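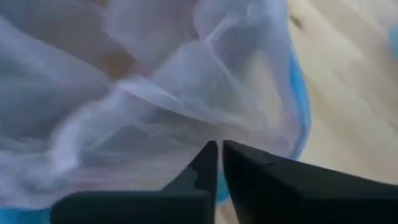 Seraina Wieser asked whether a liner must be changed even when there are only one or two things in it. Her question reached the office after the May notice on waste collection, and several other tenants of the Starneck building have raised the same point. The building office has therefore revised the guidance for wastebaskets in offices, meeting rooms and shared work areas. The revised guidance takes effect on 2024-08-09 and replaces the section on liners in the May notice.

A liner holding only dry paper may remain in place until the next scheduled collection. A liner holding food, food wrappers, tea bags or used tissues is to be removed at the end of the working day, however little is in it. Tenants who share a wastebasket between two or more desks are asked to agree among themselves who will do this. The office does not assign the task.

When a full bag is taken out, the top should be gathered and tied before it is carried into the corridor. Bags may be set down beside the wastebasket while a new liner is being fitted, but they should not be left there overnight. The collection point for floors one through five remains the room next to the service elevator. The code for that door has not changed.

New liners should be opened fully before they are placed in the basket. The upper edge is then folded down over the rim on all four sides, so that the bag does not slip inward when something heavier is thrown in. A certain amount of loose material will hang down on the outside – this is acceptable, and there is no need to tuck it in or cut it off. Liners should not be doubled. The cleaning contractor, Zaugg, has reported that doubled liners are often mistaken for a single one at collection and that the inner bag is then taken and the outer one left behind.

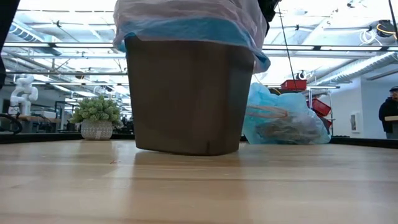 Brown wastebasket with the liner folded over the rim.

Replacement liners are stocked in the supply cabinet on each floor in rolls of 21. One roll per office may be taken at a time. Where a cabinet is found empty, please write to the building office and do not take rolls from another floor. The Redach suite has its own supply and is not included in this arrangement.

Damaged wastebaskets will be exchanged on request. Scuff marks and ordinary wear are not considered damage. The office currently has 12 baskets in reserve, and requests will be handled in the order received.

Questions on this item may be addressed to Edit Fülöp in the building office, room 56.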